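Search this site
Search
Go

Sorting Parts Before Rebuilding a Desktop Tower

This blog has covered the maintenance of older desktop computers on several occasions. The present entry concerns the handling of parts while a tower is being serviced, and the value of a molded tray in which each part has a place of its own. The bench in use at Ruststead has a ribbed aluminum top, and the gray tray is kept beside the tower. 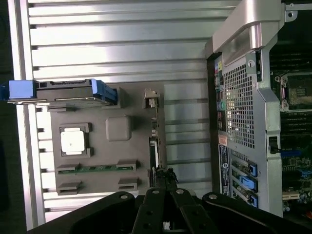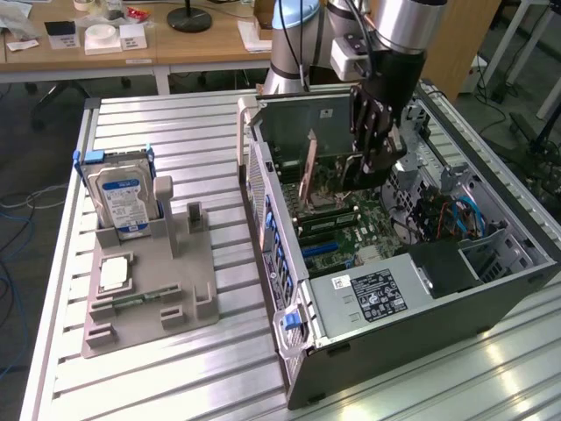 Placement of the Parts

The processor is set in the square recess, and the memory stick goes into one of the long slots. The author recommends that both be laid down before any screw is handled. A drive may be left on its blue mounting hardware during cleaning, as the plastic pieces are easily mislaid once removed.

The tray was printed from a Trisotier file at a cost of 400 grams of filament. An earlier version, ordered from Jelow, was found to be too shallow for memory and was returned in March.

Order of Work

Cables are to be labeled before they are unplugged. The author uses paper tags from Cronin, sold in packs of 27, and writes on both sides. The side panel should be stored flat, away from the bench.

Readers who wish to keep a written record may refer to entry 536, which contains a parts sheet in 2 columns. The sheet does not yet include a line for expansion cards. A revised copy will be posted when the line has been added.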